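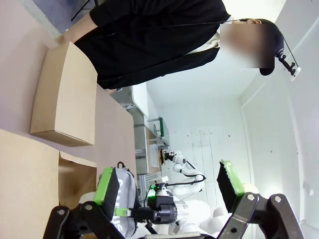

Call for participants, paid: can a machine put the stuff away yet?

Trevar is looking for people to come in and do ordinary chores alongside robot arms. Pack a box, unpack a box, sort a table of odds and ends, hand things over, put things back. No tech background needed. No acting. Posted July 29, 2021, open till we fill the slots.

Where: 1717 Choi Street, Clernau, second floor. Elevator works. Buzzer says Trevar, not Ravo (Ravo is the name of the project, people keep looking for it on the door).

Pay: $28 an hour, paid by check or transfer at the end of your last session that week. Parking behind the building is free, bring in your ticket and we stamp it.

What the project is

Ravo asks a pretty dull question. Can a robot do the small jobs at home and in a back room that people do without thinking? Put the pouch in the box. Take the bag out of the box. Close the flaps. Find the thing under the other thing. We have a list of 177 chores, from folding a dish towel to restocking a low shelf, and we go down the list one at a time, person first, then person and machine, then machine alone.

Where we are with it, so you know what you're walking into. Rigid stuff that sits by itself on a table, pretty good. Boxes already closed, fine if they aren't too wide for the gripper. Soft bags, so-so. It depends a lot how the fabric bunches up. Zippers, no. Cardboard flaps, mostly no, they spring back and the arm doesn't know what to do about it. Anything at the bottom of a full box, slow. A person clears a messy table in the time it takes an arm to make up its mind about the first item. We'd like that gap smaller and for that we need to watch a lot of different people do it.

Different people is the point. We have 1646 recorded sessions so far and way too many of them are our own staff, who all pack a box the same way by now.

What you'd be doing

A session is two hours with a break in the middle. You stand at a table. Somebody reads you a chore off a card, you do it the way you'd do it at home. Then again with things moved. Then again with an arm working the same table. You wear a small clip-on rig on your head, light, there's a thin cord that goes down your back or shoulder. After ten minutes most people quit noticing it.

Roles we're filling

Packer. Boxes, bags, pouches, mixed household items. In and out, many times over. Most of the openings are this one.

Handover partner. You pass items to the arm or take them from it. Needs patience, the arm is slow and sometimes lets go late.

Shelf and counter. Restocking, straightening, wiping down. Shop or stockroom experience is a plus for this one, put it in your note.

Reset person. This one is a part-time job, not a participant slot. You put the table back between tries, same start layout each time, from a printed sheet. 20 hours a week, mornings, same hourly rate. Dull work if you don't like tidy things. Good if you do. 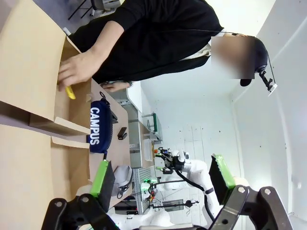 Packing is the chore we need the most hands for, and it's harder on the machines then anybody outside the lab expects. A box is deep, the sides hide things, and what goes in is never all one kind. You might reach into an open carton with one hand for something small and yellow while a navy zip pouch that says CAMPUS lies on the table next to it, and next you get told to pack the pouch too. Stiff item, soft item, different grip for each. You won't think about it. The arm has to. So please don't slow down for it or show it how, don't lay things out neat unless you would at home.

What we ask

- 18 or older
- OK standing for two hours, stool available if you need one, tell us
- Both hands free of casts, braces or long nails that click on things (the fingertips matter in the recordings)
- Plain long sleeves, dark if you have it. We have a few spare tops in M and XL
- No dangling bracelets or lanyards near the arms. Rings OK
- You can follow a short spoken instruction in English or Spanish

Left-handed people please apply!! We have hardly any. Same goes for anyone over 60, and anyone who has worked a register, a packing line or a hotel housekeeping shift.

Glasses are fine with the head rig. Hats are fine too, a cap works well, the clip can go right on the brim.

Recording and privacy

You will be recorded on video. Faces get blurred before anything leaves the building. We keep your name seperate from the video, and you can ask us to pull your sessions up to 30 days after. Consent form goes out with your confirmation email, read it before you come in so we don't lose time at the table. If you don't want to sign it that's OK but then we can't book you.

Safety

The arms run at reduced speed whenever a person is at the table. There's a stop button within reach and one of us standing by with another. You get a walk-through before your first session, paid. If anything feels off, press stop. You don't have to explain and it doesn't count against your hours.

Questions we get a lot

Will I be programming anything? No.

Am I training my replacement? Fair question. Right now a toddler packs a box better than our arms do. Longer term the aim is jobs like lifting low stock and helping people at home who can't bend or reach. We'll talk about it as long as you like on the break.

Can I come with a friend? Yes, book neighboring slots. One person per table though.

Can I do more than one session? Up to six as a packer, four in the other participant roles. After that we have enough of you.

Do I bring my own stuff? Not required. If you have a bag or container that drives you nuts to pack, bring it, we might use it and you take it home the same day.

Kids? Sorry, no, and no waiting area either.

How to apply

Short email to the Ravo desk at Trevar through the contact page, subject line "table". Tell us:

which role
right or left handed
mornings or afternoons
any retail, warehouse, cleaning or care work, one line is plenty
shirt size if you need to borrow a top

No resume for participant slots. Reset person, please attach one, one page. We answer within three working days, if you hear nothing check spam and then write again.

First sessions start the week after you're confirmed. Afternoons fill up first so if you can do mornings say so.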